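Relatório de projeto – unidade curricular de Técnicas de Sutura, maio de 2025

Versão 2. Falta ainda rever a bibliografia, vai em anexo separado.

## 1. O que queríamos fazer

Treino de sutura interrompida em tecido, com instrumentos robóticos. Objetivo simples: perceber onde é que um aluno sem prática perde tempo e onde estraga o ponto. Já tinhamos feito o módulo manual em novembro, com pinça e porta-agulhas normais, e o guião Barnavby (o caderno de exercícios que usamos no laboratório) serviu de base também para este. As fichas de avaliação são as do modelo Sarum, adaptadas por nós – cortámos a parte da anestesia, que não fazia sentido aqui.

Total de 18 pontos avaliados, em 3 blocos. Os pontos de aquecimento não contam.

## 2. Material

- tecido para treino, superfície clara e lisa
- fio de sutura preto
- agulha curva
- dois instrumentos articulados
- fichas Sarum, caneta, cronómetro
- soro e compressas

O fio preto foi boa escolha, vê-se bem contra o tecido claro. No módulo manual usámos um fio claro e metade das correções nas fichas diz só "não se vê".

## 3. Procedimento

Por ponto: entrada, passagem, saída, puxar o fio, nó, corte das pontas. O guião separa o nó em duas fases (laçada e aperto) e nós mantivemos isso na ficha, embora na prática se misture tudo.

Regra combinada antes de começar: pontas curtas mas não rentes. Se ficam compridas demais metem-se no ponto seguinte, se ficam rentes o nó pode abrir. Cada nó devia assentar de um dos lados do corte e não em cima dele. 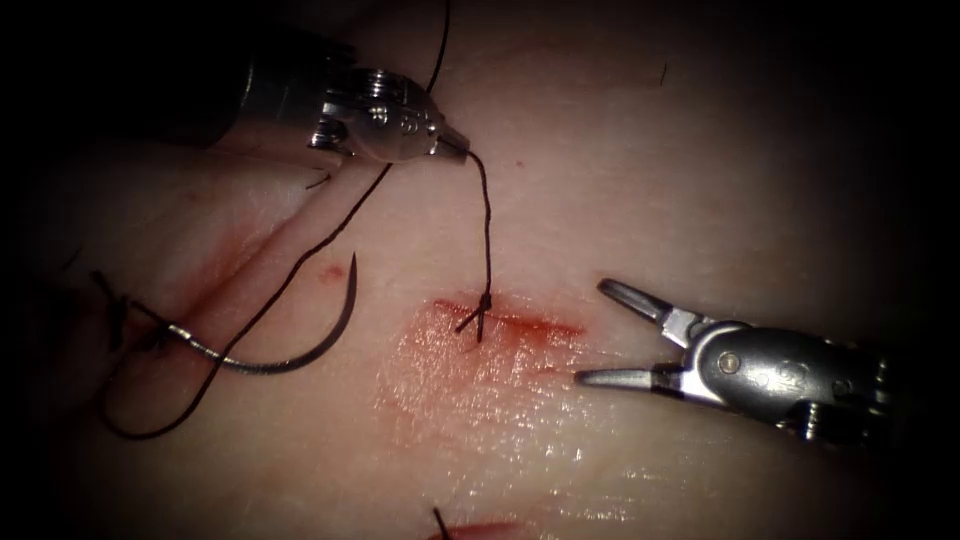

O aperto foi a fase com mais anotações. Dois erros típicos: puxar só por uma das pontas (o nó desliza e fica torto) e apertar demais, com os bordos a enrugar. O guião diz "aproximar, não estrangular". Passámos a escrever isto no topo de cada ficha.

Outra coisa – a direção da tração. Puxar na vertical dá boa visão do nó mas levanta o bordo. Puxar paralelo à superfície é mais seguro para o tecido, só que o instrumento tapa o que se está a fazer. Ficámos sem regra fixa, cada um escolheu e anotou.

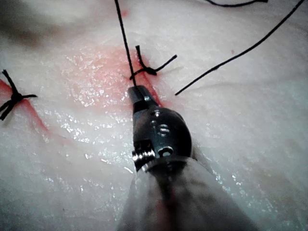

Sobre o espaçamento: a ficha pede distância regular entre pontos e igual distância ao bordo dos dois lados. No bloco 1 saiu irregular, no bloco 2 melhor, no 3 outra vez pior, provavelmente cansaço. Não medimos o cansaço de maneira nenhuma, é só impressão nossa e não entra nas conclusões.

### 3.1 A agulha

Pegar na agulha no sítio certo demora. Muito perto da ponta, não sobra curva para atravessar. Muito atrás, junto ao fio, roda na pinça. O guião manda pegar a dois terços a contar da ponta, e rodar o punho seguindo a curva em vez de empurrar a direito.

Com os instrumentos articulados a rotação é mais fácil que à mão. O que falta é sentir a resistência. Tem de se avaliar a força pela deformação do tecido à volta da entrada, e isso aprende-se a olhar. Nas primeiras tentativas entrámos quase sempre oblíquos demais. 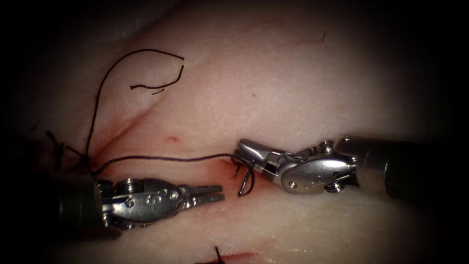 O segundo instrumento fica muitas vezes à espera. Escrevemos nas fichas "mão parada" e depois percebemos que é injusto: deve estar perto, pronto a receber a agulha ou a segurar o fio, e se andar sempre a mexer atrapalha. Mudámos o critério para "mão auxiliar bem posicionada (sim/não)".

Laçadas soltas: atenção a onde fica o fio comprido entre pontos. Se fica por cima dos nós já feitos prende nas pontas. Devia afastar-se para um lado antes de entrar com a agulha. Isto não vinha no guião Barnavby, acrescentámos nós.

## 4. Resultados

Tempo somado dos 18 pontos: 2,118 s (contado da entrada da agulha ao corte, sem pausas). Pontos a repetir segundo a ficha: 3, todos por nó frouxo. Nenhum por espaçamento, o que nos surpreendeu um pouco, dado o bloco 3.

A tabela completa por bloco está na folha de cálculo Mahrous, separador 2. Não a colamos aqui porque desformata.
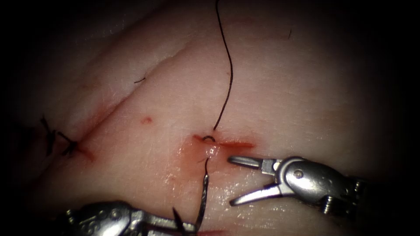

Fig. 4 – Agulha curva passada na extremidade esquerda da incisão, com o fio preto a subir.

## 5. Discussão (curta)

A passagem da agulha melhora depressa, o nó não. É onde nós punhamos mais tempo se repetissemos o trabalho. Também trocava a ordem – treinar primeiro só nós, num corte já fechado, e depois o ponto inteiro.

Limitações: poucos pontos, os mesmos alunos a executar e a avaliar, um só tipo de fio. A ficha Sarum foi pensada para sutura manual e alguns itens ficaram a branco (posição dos dedos, por ex.). O critério da mão auxiliar mudou a meio, por isso esse item só vale para os blocos 2 e 3.

Também não avaliámos o sangramento nos bordos. Há um item na ficha, "campo limpo", mas cada um interpretou à sua maneira. Retirado.

## 6. Por fazer

- passar as fichas em papel para a folha
- decidir se pedimos a outra turma para avaliar às cegas
- comparar com os tempos do módulo manual, estão na pasta Prorard
- corrigir a numeração das figuras no anexo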